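Can Machines Do the Household Chores Yet?
Project report, second term
Submitted: July 22, 2026

1. Aim of the project

In our course each student chose one question about automation. My question was whether a machine can fold the washing of a normal family. I chose it after reading that a floor cleaner costs 300 euros today and works well, while folding machines are still hardly seen in shops.

2. Method

I compared two systems from their public reports. The first is Rudo, a cabinet in which the user clips every garment by hand. The second is Flokita, a two-armed machine which learns from recordings of people. I also visited the laundry Gurkden in April and spoke with the workers there.

3. Results

Rudo folded towels and shirts with few mistakes, but it refused thick or very small pieces. Its test used 2000 garments, all clean and flat at the start. At Gurkden the sheets are folded by a machine, and everything with sleeves or legs is still folded by hand. The workers told me that a machine for clothes was tried there for 13 weeks and then sent back.

Flokita is slower, but it can begin from a heap. According to its report it was trained with 3175 recordings.

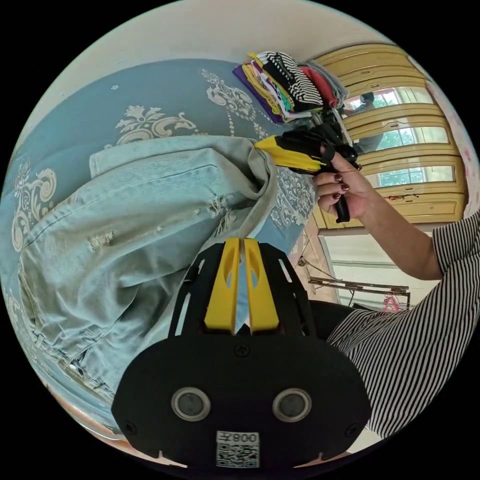 Trousers were the most difficult garment in all the material I studied. The fabric is heavy, the legs twist, and the machine must first find the waistband. With a crumpled pair of ripped jeans on a patterned bedspread there is one more problem, for a frayed tear can look like an edge, and a gripper that pulls there will spoil the cloth. A person sees the difference at once.

4. Answer to my question

For flat pieces the answer is yes, if somebody prepares them. For a mixed heap at home I must answer no at present. I would like to continue with socks, which neither report has tested.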